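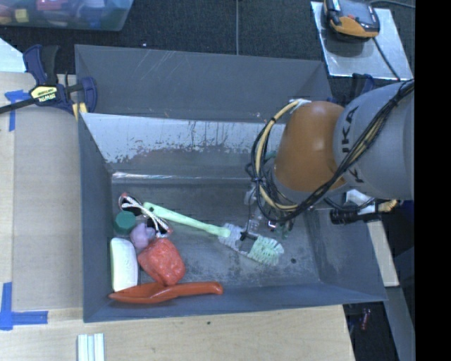

Maeve Coughlan より、前回の表への返信:「梯子の項目は全部よかったです。ただ、雨樋の点検が最後に来ているのはもったいない。うちでは雨樋を先に見ます。落ち葉の溜まり方で、屋根のどこが傷んでいるか見当がつくので」

なるほど!と膝を打ったので、今回の表では順番を入れ替えました。Maeveさん、ありがとうございます。

貸し山小屋ヴィーク(Vik)シーズン前安全点検表 コメント付き
点検日 2019/07/27
記入 Ingegerd Ekström

判定の書き方:良=そのまま使える 要=次の宿泊客が来るまでに直す 止=直るまで使用禁止

1 外まわり

1-1 雨樋と竪樋の詰まり 要
北側にカラマツの葉がびっしり。手で取れる分は取りました。南側はきれいです。北東の角だけ砂粒のようなものが混じっていて、屋根材の表面が落ちてきている可能性あり。Maeveさんの言うとおりで、うれしいやら困ったやら。

1-2 屋根(地上から双眼鏡で確認) 要
北東の角に一枚、浮いているものを発見。樋を先に見ていなければ見落としていたと思います。屋根屋さんに連絡済み。

1-3 煙突の笠と防鳥網 良
網は6月に張り替えたばかり。針金の結び目もゆるみなし。

1-4 玄関前の踏み石 良
ぐらつきなし。苔はブラシで落としました。雨の日はやはり滑るので、注意書きの札は残します。

1-5 デッキの手すり 要
体重をかけて押すこと。見るだけでは分かりません。西側の支柱が少し動きます。ボルトの増し締めで直るはずですが、木が痩せているようなら支柱ごと交換。

1-6 デッキの床板 良
釘の浮きなし。裸足で歩いてみて、ささくれもありませんでした。朝のデッキを裸足で歩くのは点検でいちばん好きな項目です。

2 火の気

2-1 薪ストーブの扉パッキン 良
紙を一枚はさんで扉を閉め、引っ張って抜けなければ合格。四辺とも抜けません。

2-2 煙突掃除の記録 良
掃除済みの札あり。札の写しを台所の引き出しにも入れました。

2-3 灰入れ(ふた付き金属) 要
ふたの取っ手がゆるんでいます。灰入れの置き場所は必ず屋外の石の上。去年の冬に廊下に置いてあったのを見たときは冷や汗が出ました。

2-4 煙感知器 良
テストボタンを押して鳴動を確認。寝室の扉を閉めた状態でも聞こえること。二階の奥の部屋で枕に頭をのせて聞いてもらいましたが、じゅうぶんうるさいそうです。

2-5 一酸化炭素警報器 止
交換期限切れ。鳴るには鳴りますが、期限が過ぎたものは信用しません。新品が届くまでストーブの使用も止めます。夏なので、お客様には毛布を多めに出します。

2-6 消火器 良
針は緑の範囲。封印あり。玄関と台所の2本とも、前に物が置かれていないこと。玄関のほうには長靴が積んであったので移動しました。

3 水と電気

3-1 井戸水の検査結果 良
検査票は番号536で綴じてあります。味もすばらしい!ここの水で淹れたコーヒーのために点検に来ているようなものです。

3-2 湯沸かし器の安全弁 良
レバーを上げて水が出ること、戻して止まることを確認。

3-3 漏電遮断器 良
テストボタンで落ちることを確認。冷蔵庫の時計は戻しておきました。

3-4 延長コード 要
物置にあった古いコードは被覆にひび。廃棄。新しいものは長さ15メートル、屋外用。巻いたまま使わないよう、リールに書いておきたいです。

3-5 サウナの照明カバー 良
割れなし、曇りなし。

4 船着き場

4-1 桟橋の板とロープ 良
水位が低いので下側までよく見えました。杭の根元を棒でつつきましたが、柔らかいところはありません。

4-2 救命胴衣 要
大人用はすべて合格。子ども用で一着、バックルの欠けあり。体重表示の読めないものは新しいラベルに書き直すのではなく、買い替えてください。ここは前回も迷った人がいたようなので。

4-3 浮き輪と投げ綱 良
実際に投げました。三回投げて三回とも狙いどおり。自慢です。

4-4 水から上がる梯子 良
水中の段も足で踏んで確認。水はまだ冷たい。でも気持ちよかった!

5 緊急時の備え

5-1 救急箱 要
火傷用ジェルが空。絆創膏の大きいものも補充を。

5-2 住所と道順の掲示 良
電話の横と玄関の内側。救急に伝える住所は通りの番号1318から始まるもので、小屋の愛称だけでは通じません。字を大きく書き直したので、眼鏡なしでも読めます。

5-3 懐中電灯 良
寝室ごとに一つ。電池は全部入れ替え。

5-4 集合場所 良
大きな白樺の下。宿泊案内の地図にも印を付けました。

全体のコメント
止は警報器のひとつだけ、あとはドライバーと買い物で片づく内容です。冬を越した小屋としては上出来だと思います。手すりは次に来る人が工具を持ってきてください、17ミリのスパナが物置に見当たりません。

次回の表に足したい項目:物置の棚の固定、自転車のブレーキ。ほかにもあれば、この下に書き足してください。Maeveさんのような一言が本当に役に立ちます。

買うもの
一酸化炭素警報器
子ども用救命胴衣
火傷用ジェル、大きい絆創膏
灰入れの取っ手用ねじ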